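Getting a sticky soda smell out of a quilt?
Posted in Laundry & Fabric Care

Hertta Manninen
My kid's quilt got a whole cup of soda on it back in July and I only found the worst of it when I went to fold it away. I've washed it twice on cold and it still smells sweet and a bit sour. We're in Irkmont, where the water is super hard, if that matters. It's a printed one so I'm scared of fading it.

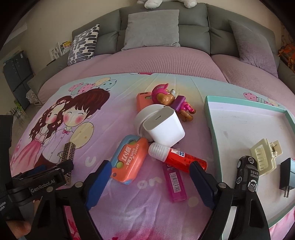 Can I use hot water on a printed quilt?
Check the tag first, but warm is plenty for sugar, and hot is what dulls the colors.

Trikik
I'd soak it before you wash it again! Fill the tub with lukewarm water, dump in 2 cups of plain white vinegar, push the quilt under and leave it for some 6 hours (I do mine overnight, whatever). Then a normal warm wash with half the soap you think you need, plus an extra rinse – hard water and too much soap together leave a film that hangs on to smells. Don't mix the vinegar with bleach, ever. And dry it all the way through, the filling stays damp way longer than the top does.

zellton210
what Trikik said. or take it to the laundromat, the big front loaders rinse way better than mine at home

Hakala
Mine smelled for weeks and it was the batting, not the cover. I did the soak, then hung it over two lines outside and flipped it at lunch. Came out fine – no fading on the pink parts either.
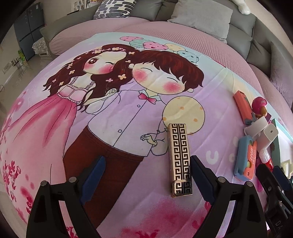 Gold and black box on a pink and lavender printed quilt

2590 views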